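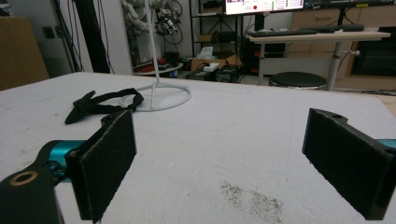
La sangle et le pied blanc, sur la table de l'atelier.

Nœuds papillon et petits présentoirs : la galerie

Publié le 28/9/21 par la rédaction de Condby
Imprimer | Envoyer par e-mail
13 partages | 2 commentaires

Nous préparons le rayon accessoires pour les fêtes de décembre et plusieurs lecteurs ont demandé comment se présentent les nœuds papillon déjà noués, et sur quoi on les expose. La galerie reste courte. 

Le pied est un modèle simple : une tige fine, droite, et un cercle posé à plat. Tout est blanc. Nous l'avons pris chez Lirkitz, qui vend du petit matériel de vitrine, et nous le gardons parce qu'il tient peu de place. Le cercle laisse voir la table au travers, si bien qu'une sangle noire posée à côté se repère tout de suite. Sur un socle plein et foncé, on la perd.

La table est claire et elle marque. Un coup de chiffon sec suffit pour la poussière. Les traces plus anciennes restent, elles ne gênent pas pour un simple tri. Pour le satin noir, qui attrape tout, nous passons ensuite une brosse à vêtements.

Les nœuds de cette saison viennent de chez Hulard. Ils sont cousus d'avance et se portent avec un tour de cou réglable. Pour les ranger, on ouvre la boucle en grand, on lisse la bande à la main, puis on la replie une fois derrière le nœud. Trop serrée, elle garde des plis qu'il faut reprendre au fer doux, avec un linge entre les deux.
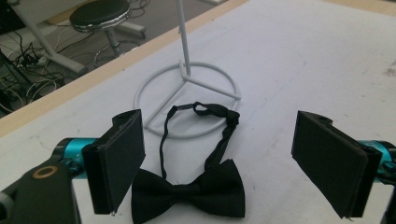

Les deux ailes doivent être de même largeur et le centre bien pincé. C'est ce que nous regardons en premier. Le réglage vient après : on fait glisser la pièce le long de la bande, sans forcer, et on vérifie que la sangle n'est pas vrillée. Une bande tournée d'un demi-tour fait pencher le nœud une fois le col fermé.

Sur un col classique, le tour de cou passe entièrement sous le rabat. Sur un col cassé, il reste visible, et une bande fine vaut mieux. Le modèle Lâm, qui arrivera plus tard, aura une bande plus large et conviendra surtout au premier cas.

À l'accrochage, nous suspendons le nœud en haut de la tige, face vers l'allée. Un seul article par pied. Quand il y en a deux, les sangles s'emmêlent et les clients les reposent n'importe où.

Le rayon comptera 7 modèles à l'ouverture, tous en noir. Les couleurs suivront si la demande est là. Les pieds seuls ne sont pas à vendre chez nous, il faut s'adresser directement à Lirkitz.

Imprimer cette page | Envoyer à un ami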